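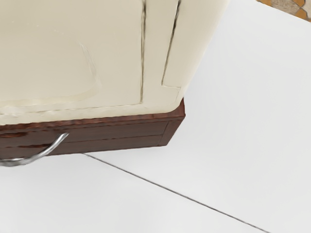 **Is Trevance worth paying for if your motion planner already works?** For most small teams, I would wait a version.

Trevance is a planning and simulation package from Urnico. You load a furnished room, give the arm a goal such as opening a drawer, and it produces a path you can replay and check. I ran version 3 for most of August on household furniture, mainly cabinets and handles.

The sales page promises "contact you can trust". I'm not there yet. Curved handles are the weak spot. The default collision shape is a plain box, so the planner thinks the space behind the bar is solid and gives up on the grasp. Wenche Holmgren showed me the setting that splits the handle into smaller pieces - it lives two menus down, under Export of all places. With that on, 110 attempts at one drawer gave me 30 failed plans, and the log called every one of them "error 2087". The manual doesn't list it.

Door seams are handled better. Joints imported cleanly from our Kvam files, and limits stayed where I had set them. Replay is quick and the timeline is easy to scrub through. I also liked being able to freeze the planner halfway and move the goal by hand.

Textures look nice enough, though I'd swap the lot for a readable error message. Jaime Fonseca disagrees and says the perception people need glossy surfaces more than I need logs. Fair, but they have Fellora for that.

Support replied in two days with a link to the page I had quoted to them.

Bought for the replay tools, it's decent. As a planner, I'm keeping our old one.

2024-08-18, Halvard Aasen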